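The Two Feet Next to the Register
Notes for the Tivthorpe small shops evening, December 2022

(Wait for people to get coffee. Water is under the lectern. Clicker sticks, press it twice.)

Hi everybody, thanks for coming out in this weather. I run Gretine, the snack and stationery shop by the bus station, and if you've ever bought gum from me while your bus was pulling in, I'm sorry about the line! Tonight I want to talk about the counter. I don't mean the window or the signs, other people here know way more than I do about windows. Just the flat bit where people put their stuff down and pay.

When I opened I had everything on my counter. Lip balm, key rings, a charity tin, a bowl of mints, a plant (it died). Then one May I cleared it all off to wipe it down and a customer said oh, that's nice, where do I put my things? And she had a basket full of things, and she'd been shopping with me for years with no place to put them. That bugged me for a week.

So I measured. I had 550 square inches of counter between the register and the wall and I was leaving my customers a patch the size of a paperback. (Hold up the paperback. Don't forget the paperback.)

Okay, slides, just let these run while I talk.

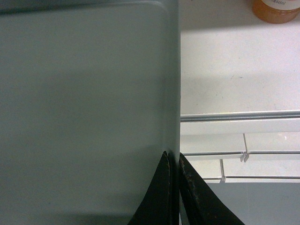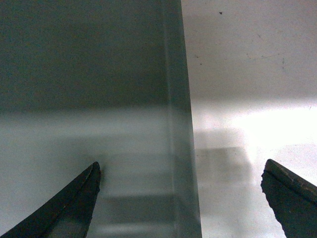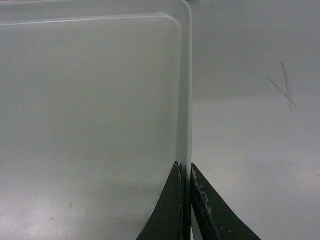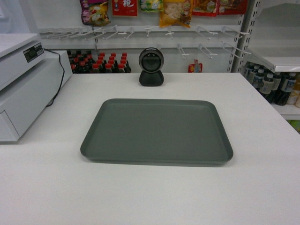 Impulse buys are what I get asked about most, and people worry that if you clear the counter you lose them. I did lose a few, mostly mints. But you can move a lot of that stuff up and back, and it still sells, especially chips and nuts and anything in a bag that can hang. See the white pegboard on the last slide, with the snacks hanging up high and the counter in front kept for the tray? I love that. I'd want more on the lower hooks, mind you, most of them are bare, and that row is right where your eyes go when you're waiting for a card to go through.

Trays! I am a tray person now. A gray one with a low rim is perfect, coins don't roll off it and white receipts show up against it. Leave it empty between customers. Don't let it turn into the place where your pens live. I have 2 and I swap them at lunch so one can get washed.

Cables next. (Ask who has tape on their counter right now. Wait for hands.) I used to have 4 cords running across mine and I'd catch my sleeve on one of them every single day. Run them behind the machines if you can, and leave enough slack that you can still pull things forward to clean.

If you want to spend money, the Baptista place out on the ring road will cut a countertop to size. Mine is white and I won't lie, white shows everything, but I clean it more because of that. Keep a cloth on a hook under the register.

I've got the paper templates up front, so come and grab one before you go, and we'll do questions once the coffee's been topped up.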